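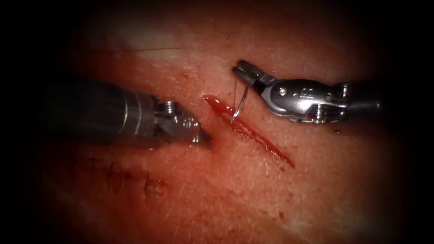 Learning a Single Suture Throw from Recorded Demonstrations
Project report, Liam Clegg
Citach Lab, 19 October 2025

1. Aim
The project asked whether a policy trained on a small set of teleoperated demonstrations could place one stitch in skin with a two-arm surgical robot. Earlier work in the lab used foam pads. Skin has hair, creases and blood on it, and the policy trained on foam (called Plander in the rest of this report) lost track of the needle on it.

2. Data
I recorded 200 demonstrations in April. Each covers one throw: the right arm holds a curved needle in the needle driver and pushes it into the wound edge, while the left gripper stays close to the incision, ready to take the needle on the far side. I threw out 14 recordings in which the needle was dropped before entry. Older closures were left in view when a new cut was made next to them, so the policy also had to learn which line to work on.

3. Method
The input is the camera view and the joint positions of both arms. The output is a short sequence of motions for both tools. I started from the Plander weights and trained 3 versions with different random seeds. The image corners are dark with this light source, so I cropped them before training. Brightness was also varied, mostly to deal with glare on the metal wrists.

4. Results
Needle entry was the easy part. The best version entered the wound edge in most test runs. Handing the needle over to the left gripper was much weaker, and it failed in 14 runs. Usually the left jaws closed too early. In a few cases they caught the suture thread. Thin thread is hard to see against skin, and the cropped images are probably too coarse for it.

5. Remaining work
The handover needs its own set of demonstrations. I would also like to repeat the tests at the Holroyd bench, where the light is more even. Knot tying was not attempted.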